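Home | Index A–Z | Kitchen | Print this article | E-mail this article

Dish rack

A dish rack is an open frame in which washed dishes stand while the water runs off. Plates are set on edge, one behind another, so that air can pass between them.

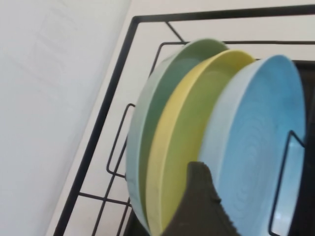

The older form was a wooden shelf with bars, fixed on the wall over the sink. A house list from Clidton, dated 1841, names "2 plate racks of beech".
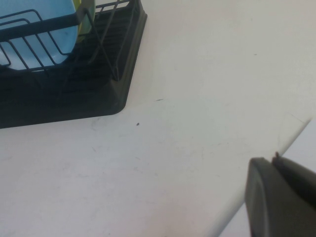

Many racks of today have two parts, a wire frame and a tray. Ridges in the tray keep the dishes above the water. 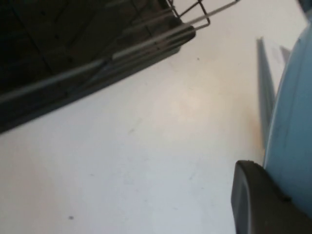
Natbridge, 11/20/23

The Moser household collection holds 54 racks, described by Ida Wegener. Four of them can be folded.
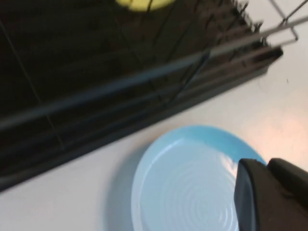
Care and cleaning

The tray should be emptied every day and washed with warm water and vinegar. A wire with damaged coating can leave rust on plates.

See also: Draining board; Sink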